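## 4. Cable routing and first pick test

Carry out this section with both arms bolted to the front rail and the supply switched off. Section 3 (rail alignment) must be complete.

### 4.1 Routing the wrist cables

1. Plug the wrist cable into the mount above the gripper. Push until the latch clicks.
2. Lead the cable over the gripper and back along the forearm. Leave a free loop at the elbow large enough for full extension.
3. Clip the cable to the long link. Do not clip it across a joint.
4. Turn each joint by hand through its full range. If the cable pulls tight at any point, move the clip 13 mm toward the elbow and repeat.

**Caution:** Keep fingers clear of the elbow housings. The joints are not braked when power is off, and a raised arm will drop.

### 4.2 Setting out the test pieces

1. Place one plate near the middle of the tabletop, within reach of both grippers.
2. Place the small bowls between the plate and the rail. Spacing does not need to be exact, but the rims must not touch the bases.
3. Put the toy sushi pieces in the bowls and on the plate. Mix light and dark pieces so that the threshold in 4.3 is set against both.
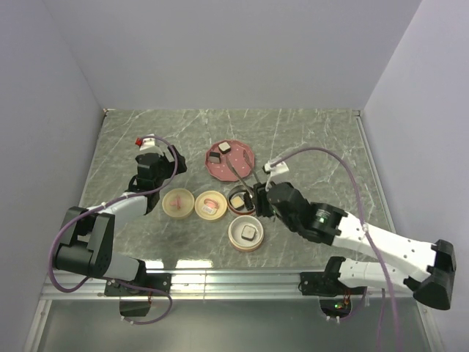
Mathis Vidal adds that the elbow loop should be checked again after the first hour of running, as his own worked its way under the base on the Prutside bench and stopped the arm at joint 2. He now ties it once with soft cord.

### 4.3 First pick

1. Switch on the supply and wait for the green light on the controller.
2. Start the Virkis console and load the profile `bench_pick`.
3. Check that the encoder reading at home is 3,977. If it differs, return to Section 3.
4. Jog one arm at low speed until the prongs are over a bowl. Keep the other arm parked.
5. Close the gripper on a piece, lift, and move it to the plate.
6. Repeat with the other arm.

**Note:** If a piece slips, raise the grip force by 2 steps. Higher settings mark the softer pieces.

Switch off the supply before changing prongs. Spare prongs are in the Volilico drawer.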